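April
By Harvey Desjardins

The Girkeck open day starts at ten, and by half past there was already a line for the parking lot. I got in a little after that and picked up the floor plan at the front desk. Girkeck rents out the old mill building to small firms, most of them in home goods, baskets, upholstery and toys, and once a year they all open their doors on the same day. The plan listed 19 tenants. I got to four of them properly and walked past the rest.

I started on the ground floor with Varkis, the basket people. They import and finish wicker and also weave a small line of their own in the back. The weaving room was the busiest place in the building all morning. A woman at the first bench was closing off a rim and did not look up much, but she answered questions. The part that takes time, she said, is the border. The sides go quickly once the rods are soaked and the base is square. A medium basket with a plain border takes her most of a morning, and a braided border adds another hour to that. They soak the rods in a long steel trough by the window, and the floor on that side was wet enough that visitors were sent around the other way.

Varkis sells seconds on open day and the shelf was half gone when I reached it. Most of the faults were small, an uneven handle or a rod that had split near the base. I bought a bread basket for less than I would pay for the bread and cheese to put in it.

Next door is Sadowski, which makes seat pads and floor cushions. The cutting room is cramped, with one long table and fabric rolls stacked up the wall to the ceiling. They had around 300 fabric samples on rings that you could take over to the window and look at in daylight. I asked about washing and was told that the covers with a zipper can go in at a low temperature and the sewn-shut ones should be sponged. They also said that people fill a cushion too full when they make one at home, and that the corners are the place to be sparing. The filling machine was off for the day and the hoses were tied up out of the way.

Upstairs, Room 101 is a large plain room with a gray floor that the tenants share. A white table was set up in it with a square blue-gray cushion on top, and a brown wicker basket on the cushion. The toy was a dark green crocodile, small enough to go in the basket with plenty of space left over. I spent longer in there than I had planned to. The basket was a good one to look at from above, with the ribbed weave running across the inside and the thick braided rim going all the way around. After listening to the woman at Varkis I paid more attention to that rim than I would have before.
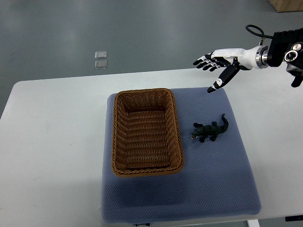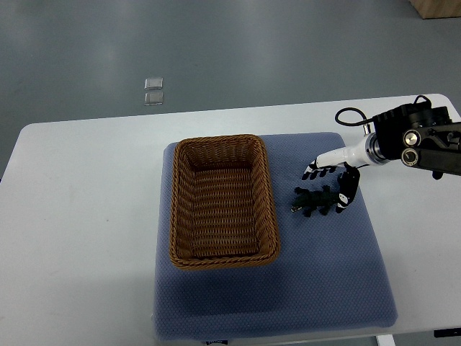
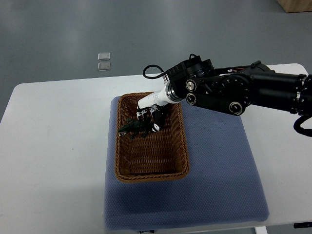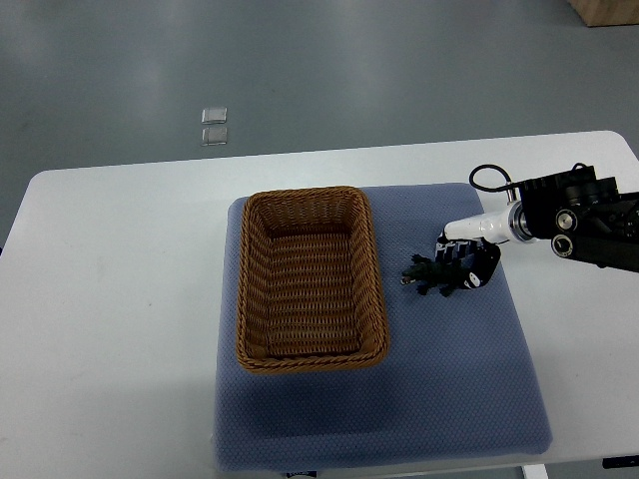 Room 101: the wicker basket on its cushion.

The crocodile has ridges along its back and short legs that stick out to the sides. A boy near me wanted to know if it was for sale, and his father sent him across the hall to Plokent to ask. It was not, but they had a bin of other animals by the door and he came back with a rhino.

Plokent was my last full stop. They pack and ship toy sets for nurseries and schools, and the tour there is mostly shelving. Each set is picked by hand from open bins into a tray, checked against a printed card and then boxed. The man showing us around said the cards used to have words only and now have drawings, which cut down on the mistakes. He let a few of us pack a farm set. Mine was short one sheep, and he found it under the tray - I had put it down and set the tray on top of it.

The café is on the same floor as Plokent, at the far end. Soup, rolls, two kinds of cake. The soup was lentil and it was fine. There is seating for perhaps thirty people, which was not enough at noon, so I ate mine on the back stairs with a few others. The elevator was working, but it is slow, and the stairs at the north end are the quicker way down.

A few notes for anyone going next year. The parking lot is full early, but there is a second one behind the mill that is not on the floor plan, and you reach it from the side street. Varkis and Sadowski both take cards. Plokent was cash only. The weaving room stops for lunch at half past twelve and starts again at two, so go there first. Sadowski will cut a pad to size while you wait if you bring the measurements of your chair, and I had not brought mine. They gave me a paper form to fill in and mail back, and it is on my kitchen counter now with the floor plan.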